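Nepia Travel Shirt, reviewed by someone who irons
Posted 7/24/18 by Saimi Kallio 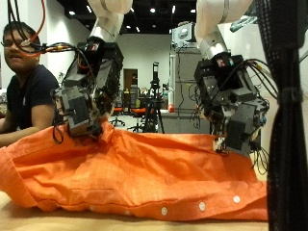 Does a "no-iron" shirt really never need ironing?
Hang it up the minute the washer stops and you can skip the iron for a weekend in the woods. For dinner with your in-laws, get the iron out.

I bought the Nepia in May from the outdoor store in Bomatthorpe, after the salesman told me it would come out of a backpack looking like it went in. I should have asked how it went in. Mine is the orange one, a button-up with a fine check in the fabric and small white buttons. The color is very bright. My husband could find me from the far end of the parking lot, and he can't usually find the car.

The label makes big promises about creases. I folded the shirt, put it in the bottom of my bag and took the bus to Flandemdale, a trip of 4 hours. It came out with long creases running across the front, and a night on a hanger took care of maybe half of them. A cotton shirt of mine in the same bag looked worse, I'll give them that. But the cotton one cost a lot less and never claimed to be anything special.

Folding it is a nuisance too. The fabric is thin and slides around, so by the time you have one sleeve tucked behind, the other has crept out. Button it all the way up first and lay it face down. I tried rolling it as well – quicker, but the collar gets squashed.

On the plus side, it's comfortable in hot weather and the cuffs stay put when you roll them up. No loose buttons so far after 33 washes (I keep a tally on the inside of the laundry cupboard, don't ask). The color hasn't faded that I can tell, though with this orange it would have a long way to go.

One warning. It's a little see-through in strong light, and the website doesn't mention it. Wear something plain underneath or pick a darker color.

My old Trustex shirt did most of the same things, had a chest pocket and lasted through years of yard work. They stopped making it, naturally. If the Nepia goes on sale I might get a second one in navy. At full price I'd try it on first, scrunch a sleeve in your fist for a minute and see what you think of the result.

Three stars out of five, and one of those is for the cuffs.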